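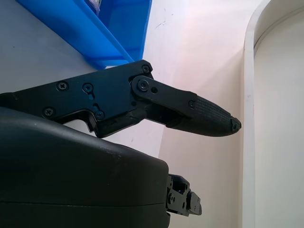
Lehrgang Gebäudepflege und Innenraum
Skriptum zu Einheit 4: Helle Wandflächen – Prüfung, Reinigung, Ausbesserung
Lehrgangsleitung: Fiifi Quaye
Bildungshaus Skastano, Werkraum 2

4.1 Gegenstand der Einheit
Behandelt werden gestrichene Wandflächen in Wohn- und Arbeitsräumen. Nicht behandelt werden Tapeten, Holzverkleidungen und Fliesen (siehe Einheit 6). Die Teilnehmenden sollen den Zustand eines Anstrichs beurteilen und eine geeignete Reinigungsart festlegen können.

4.2 Prüfung des Untergrunds
Vor jeder feuchten Reinigung ist eine Wischprobe an unauffälliger Stelle vorzunehmen. Färbt das Tuch in der Farbe des Anstrichs ab, ist die Fläche als nicht wischbeständig zu behandeln und ausschließlich trocken zu reinigen. Bei Leimfarben, wie sie im Altbau des Bildungshauses (Baujahr 1926) noch in zwei Räumen vorhanden sind, ist dies regelmäßig der Fall.
Risse und Abplatzungen werden im Streiflicht geprüft und mit Bleistift im Raumblatt vermerkt – keinesfalls auf der Wand selbst.

4.3 Reinigung
Staub wird mit einem weichen Besen von oben nach unten abgenommen. Für wischbeständige Anstriche werden 500 ml lauwarmes Wasser mit wenigen Tropfen Neutralreiniger angesetzt. Das Tuch ist gut auszuwringen. Feucht gereinigt wird von unten nach oben, damit herablaufende Tropfen keine Streifen auf der trockenen Fläche hinterlassen. Steckdosen und Schalter sind auszusparen.

4.4 Ausbesserung kleiner Schäden
Bohrlöcher und Stoßstellen werden von losem Material befreit, vorgenässt und mit Füllspachtel geschlossen. Für die Übung stehen je Arbeitsgruppe 400 g Spachtelmasse bereit. Nach vollständiger Trocknung wird die Stelle geschliffen, entstaubt und grundiert. Der Anstrich erfolgt nach Möglichkeit bis zur nächsten Raumecke; kleinflächiges Nachtupfen bleibt bei älteren Anstrichen meist sichtbar.

4.5 Nachweis
Das ausgefüllte Raumblatt ist bis Ende Juli bei der Lehrgangsleitung abzugeben. Verspätet eingereichte Blätter werden erst im folgenden Durchgang berücksichtigt.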